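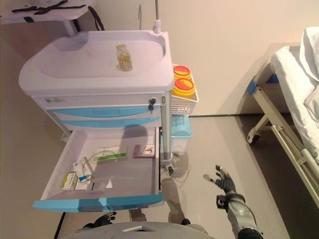 Home Posts Replies Media Log in

Our humanoid in the Rarkau workshop is learning drawers now. I have wanted this since December. The medical cart is a good teacher for it, the deep drawer at the bottom comes out fully and has a bright blue strip to grab. Small boxes lie inside at different angles, so the hand must decide how to come in.

2/ The program is called Rendeo. I write it in the evenings, and Þórey Lykkegaard does the hands. She changed the finger springs last month and my old grip settings became useless. I complained for one evening, then I measured everything again.

3/ Numbers for those who asked: 35 tries on the small boxes, 17 good picks. Of the bad ones, 8 were my mistake in the wrist angle. The rest I still don't understand.

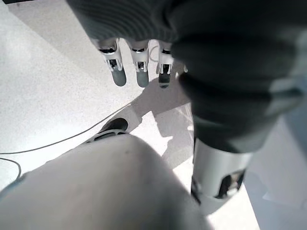 4/ The wrist angle is corrected now. I also made the closing slower – it looks a bit sleepy, but the boxes keep their shape.

5/ Reinaldo Nogueira asked if we can share the finger drawings. Yes, after Þórey cleans the files. There are four versions and only she knows which one is current.

6/ Next is the flat packages. They are harder than boxes, the fingertip has no edge to go under. If you have solved this at home with simple parts, please write to me.

Last updated: 9:35 pm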